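Filed under: Workshop, Money, Gripes

The second quote came in on Tuesday and I've been grumpy since. Oken wants us to move up to their bigger arm next year, and the pitch is the same one I heard from Iller in April: pay more now, save later. Later never has a line in my spreadsheet.

So I went back through what we spent on the current setup. The arm was the number everyone argued over. Then came the stuff no quote mentioned. Cables and connectors, 602 dollars. Clamps and mounting bits, 400. A replacement gripper part from Flores, 100, plus shipping that made me swear out loud. 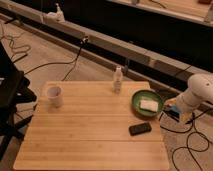
Elvira Cárdenas, who signs off on my requests, asked me what the bigger arm would do that this one can't. I had no good answer. More reach, sure. Faster, says the brochure. But our jobs are small and slow, and the limit is how long it takes me to set one up.

Teltton offers a support plan for 600 a year. I read the whole thing twice. It covers phone calls and "priority scheduling," and I'd like to know priority over whom, if every customer buys it.
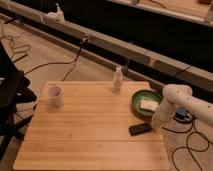

My own list for next year is boring. I want proper cable covers before anything else, and a spare gripper. The test items can stay as cheap as they are. A paper cup, a water bottle and a green bowl don't need a purchase order, and I doubt a pricier arm makes them any more interesting. The floor on the right, with black cables looped all over it, is where I'd put the first dollar.

Oken's quote is good for another few weeks. They've already called to remind me.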